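This site uses cookies to remember your settings. By continuing, you accept our cookie policy. Accept | Manage

Kitchen Tips for Shared Workplaces: Working Alongside the Zosden Assistant

Staff at the Kwofie test kitchen now share the morning shift with an automated assistant. The guidance below was prepared by Delali Yakubu, kitchen supervisor, and applies to everyone who prepares food or puts away stock.

Keep the counter corners clear of knives and glass. The assistant's arms pass close to edges, and a person reaching across at the same moment may be bumped.

Return plates and spoons to their marked places by 5 p.m. Staff who once did this at the end of a shift now do it as they go.

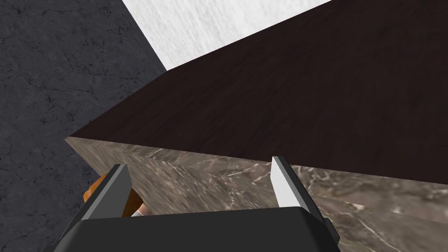
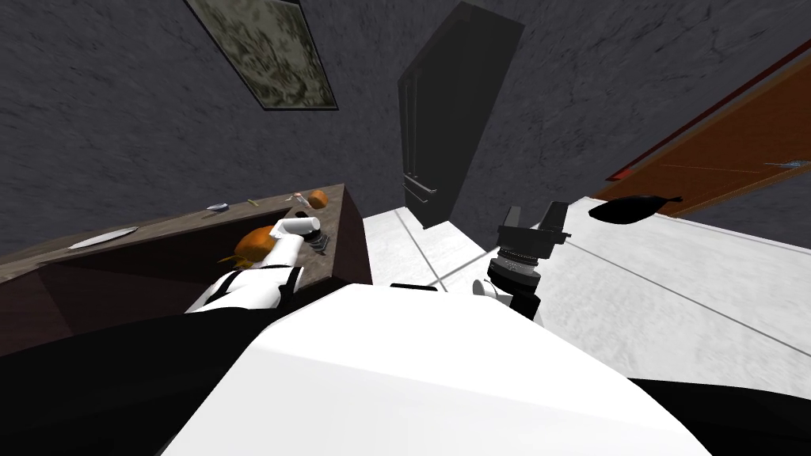
Check the floor before each run. Anything dropped should be picked up by a member of staff after the pause button has been pressed.

Wipe gripper pads with a damp cloth and mild soap. Do not use bleach or scouring powder.

Job duties have changed in part. Fetching and carrying take up less of the day, and checking and labeling take up more. Each employee receives 16 hours of paid training, and no position has been removed. Questions about schedules should be directed to Kojo Odoi in the staff office. Requests for a change of shift must be made at least 24 hours ahead.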